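Robots on the Removals Team: What Changes for the Crew?
Student project report, Work and Technology module
Project partner: Gunside Moves

1. Why we picked this topic

Most of what we read in class about automation was about car factories and big warehouses. We wanted to look at a job where every day happens in a different building. Gunside is a small firm that does house moves and also furnishes show homes and rental flats before people move in. They are getting ready to bring in a robot arm on a wheeled base for part of the lifting and placing, and they let us follow the planning from October until the end of term. We were really lucky with this, because the crew turned out to be great talkers and told us far more than our questions asked for!

Our main question was: when a machine takes over some of the carrying, what happens to the work that is left? We also wanted to know who gets a say in it.

2. How we did it

We spoke to eight people at Gunside, some of them twice. Five work on the crew, two plan the jobs and one looks after training. We also sat in on two planning meetings and read through the job sheets for the past year. There were 2309 separate item lines on them (a line can be anything from "sofa" to "box, kitchen, fragile"). We sorted these into heavy, awkward, fragile and easy. Some fitted two groups and we argued about those for a whole afternoon.

The robot is being tried out in simulation first. The software is called Cendano, and it lets the planners build a room and test a task in it before any real furniture is at risk. The task list came from a training company, Benkirane, who had written it for hotels, so a good part of it had to be rewritten for homes.

3. What the crew told us

We expected people to worry mostly about losing their jobs. That did come up, but the first thing nearly everyone mentioned was their back. One crew member said he would hand over every washing machine tomorrow and never miss them. The second thing was pace. At the moment the crew decide when to stop for a breather, usually after the stairs. If the robot sets the order of the work, will it also set the breaks? The planners hadn't thought of that, and it went on the agenda for the next meeting, which we were quite proud of.

Framed pictures were a surprise to us. They are light, so we had put them all under "easy", and the crew laughed. A frame wants two hands, it catches on door handles, and you can't see your feet past a big one. They said pictures and mirrors take up more nerves than wardrobes do. We moved all of them to "awkward".

4. In the simulator

Cendano was the most fun part of the project. We were allowed to watch test runs on the big screen in the planning office, and later to set up a few ourselves. The crew were invited too, and this is where we think Gunside did something right. The people who know the job were sitting next to the people building the tests, and they were pointing at the screen and saying "no, you'd never go in from that side".

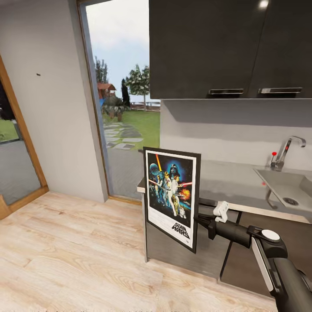

One of their suggestions was to test every item near a doorway and near a kitchen unit, as those are the places where things get knocked in real homes. Another was to add a stop button that anyone on the crew can press without giving a reason. Both were added to the plan. Gunside wants each task to go through 100 simulated runs before it is tried in a real room, and the crew asked for 20 more whenever the item is fragile. We liked that this number came from them.

There is a new job growing out of all this as well. Somebody has to check the runs, write down what went wrong and decide if a task is ready. Gunside calls this role the "Grernari lead", after the checklist they use for it, and has said it will go to someone from the crew with paid training time. Two people told us they were interested. One of them had been thinking of leaving because of her knees – now she might stay.

5. What we think changes

The heavy work gets less, and that is good news for the people doing it. The careful work stays with people for longer than we had guessed. There will be more watching and more writing down, and some of the crew don't look forward to that at all. One said he joined so that he wouldn't have to sit in front of a computer. We don't have an answer for him, and neither did the planners.

Pay is still open. The lead role comes with extra money, but the others will also be working beside a machine and need to know what to do if it stops halfway through a job. We think that is a skill too, and it should count.

6. What we would do differently

We would start the interviews earlier and do them in the van, where people talk more freely than in the office. We also never spoke to any customers – it would be interesting to know how they feel about a robot in the hallway. Our sorted item list and interview questions are in the folder with this report, and the next group is welcome to use them.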